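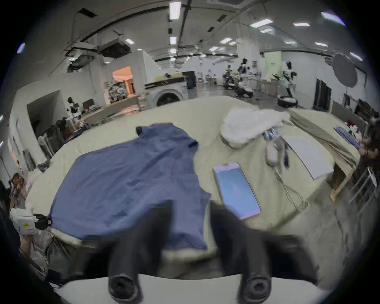 À quelle température faut-il régler la centrale vapeur Notness pour une chemise en coton ? Sur le repère 2, vapeur à fond, et on attend que le voyant vert reste fixe avant de poser la semelle.

3. Premier remplissage

Moi je remplis toujours au-dessus de l'évier, parce que le bouchon du réservoir Notness est un peu traître (j'ai inondé mon plan de travail le premier jour !).

3.1 Débranchez la centrale.
3.2 Sortez le réservoir en tirant vers vous, sans forcer sur le clapet.
3.3 Versez 400 ml d'eau du robinet. Si elle est très calcaire chez vous, coupez-la moitié-moitié avec de l'eau déminéralisée.
3.4 Remettez le réservoir jusqu'au clic.

Attention : pas d'eau parfumée, pas de vinaigre. La cartouche Ulteck ne le supporte pas et la garantie saute.

4. Première chauffe

4.1 Branchez directement au mur, jamais sur une multiprise.
4.2 Tournez la molette sur 2 et laissez chauffer.
4.3 Lâchez quelques jets de vapeur dans le vide, loin des mains, puis repassez un vieux torchon.

Note : ça sent un peu le neuf la première fois, chez moi c'est parti dès la deuxième séance.

Si l'écran affiche 718, c'est la cartouche qui est mal enfoncée. Felicja Bielecka m'a donné l'astuce : un quart de tour à gauche, on pousse, un quart de tour à droite, et on rallume.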